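Ledesma reserva verba para segunda célula robótica e adia compra de mãos adicionais
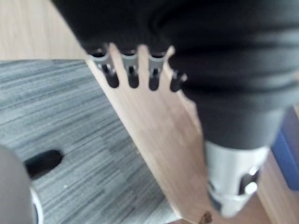

Mão robótica com manga de tecido preto sobre uma tábua de madeira clara.

A Ledesma, integradora de sistemas de manipulação, fechou em setembro de 2020 o plano de equipamentos para o próximo exercício. O documento prevê uma segunda célula com mão de vários dedos e mantém em operação a célula atual, usada em ensaios de preensão.

Do orçamento aprovado, 73% vão para bens de capital: braço, controlador, base e mão. Os 27% restantes cobrem peças de reposição, mangas de proteção, pontas de dedo, calibração e treinamento. No plano anterior, o consumo de pontas e mangas era lançado como despesa geral do laboratório, o que dificultava o cálculo do custo por hora de ensaio.

Duas propostas seguem em análise. A da Cilluvport inclui a mão e o controlador em um único contrato, com pagamento de 30% no pedido e saldo após os testes de aceitação. A da Jastthorpe separa os itens e oferece prazo de entrega de 10 semanas, sem instalação. A especificação exige troca de dedo individual sem desmontagem da palma e acesso aos conectores do punho com a manga colocada.

A compra de mãos adicionais para estoque foi adiada. A empresa vai antes levantar a taxa de falhas por dedo no projeto Sirdale, que reúne os registros de manutenção da célula em uso. O frete e os impostos de importação não constam dos valores aprovados e serão tratados em rubrica própria.

A escolha do fornecedor está prevista para dezembro. A infraestrutura elétrica da segunda célula será contratada em separado.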